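Findex 双臂倒水工位 设备采购进展报告
报送：Esine 基金项目管理办公室
日期：2019年10月31日

一、经费情况
本期设备费预算已支出 1,570 元，用于补购线缆、接头和夹指衬垫，票据已交财务。尚未动用的 3,000 元原列为备件费，拟调整用途，见第三节。

二、工位现状
倒水任务所用物品为一次性纸杯和透明塑料瓶，均为市售品，不另做工装。固定机位与腕部相机的画面如下。
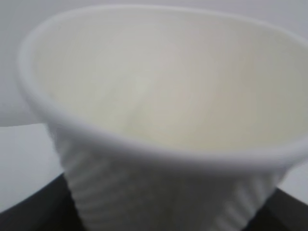
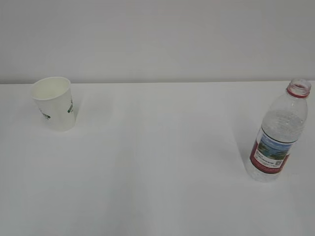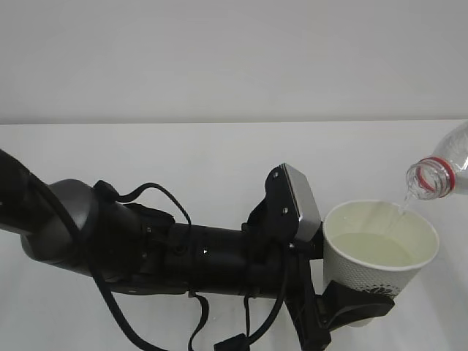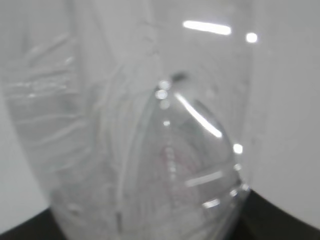
图1至图4：倒水工位的腕部相机画面（图1、图4）与固定机位画面（图2、图3）。

图1和图4近处成像偏虚，纸杯边缘和塑料表面的细节不清，图4中还有多处反光。图3中水流已落入杯内，手臂上下的线缆均为松散走线，下垂部分需要收束。

三、下一步采购
1. 腕部相机更换为近焦型号，已向 Agarwal 和 Clevlow 询价，Clevlow 报价含安装支架，交货期 6 周；Agarwal 的报价单尚未收到。
2. 照明加装漫射板，先在一个工位试装。
3. 线缆护套及固定夹 5 套。

第1项拟从备件费中列支，请批复。第2、3项金额较小，在现有耗材费内解决。若批复顺利，相机可在明年3月前完成安装和标定，届时随下期报告提交验收记录。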